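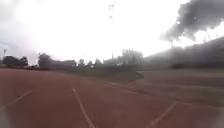

Reddish-brown running surface at the bend, with white lane lines, infield grass and the grandstand beyond.

Overgaard Track: Resurfacing and Line Marking Gallery

The running track at Overgaard was resurfaced over two seasons and reopened for club use in February. This page collects the notes on the surface, the markings and the surrounding ground. Drawings and the full material schedule are held in the Nernix project folder and are not repeated on this page.

Surface

The top layer is a red rubberized coating laid by Nernix over the existing asphalt base. The base was patched before coating, mainly on the inside of the second bend, where water had been standing after rain. A total of 1,908 square yards of base was ground back and releveled. The color is the standard brick red from the supplier's chart.

Line marking

Lane lines are white, two inches wide, applied in two coats with a Zetell line machine. The straights were marked first from a stretched cord. The bends were set out from a fixed center point with a steel tape and checked at regular stations before any paint was put down. In the picture, the lines draw loosely toward each other as the lanes turn right.

A total of 747 layout points was recorded during setting out. Stations that failed the tolerance check were measured again on the following dry day. The first coat was left overnight before the second was applied.

Infield edge

The grass strip inside the bend was kept at its old level. The finished track sits slightly higher, so the edge was backfilled with screened topsoil and reseeded. Mowing along this strip should be done with the deck raised until the new turf has closed. Clippings are to be blown toward the infield, away from the lanes.

Grandstand side

The long stand was outside the scope of the contract. A 169-foot run of drain channel on that side was lifted, cleaned and put back on new bedding. Work on the channel was finished before coating began so that no heavy loads crossed the new surface.

Use and care

Spike length is limited to a quarter inch. Wheeled equipment may cross only at the marked gate, on boards. The Trolley hurdle cart is allowed on the track when its tires are clean and its load is under 2,000 pounds. Sweep weekly with a soft broom. Wash with plain water at low pressure. The lanes are closed on Sunday until noon for cleaning.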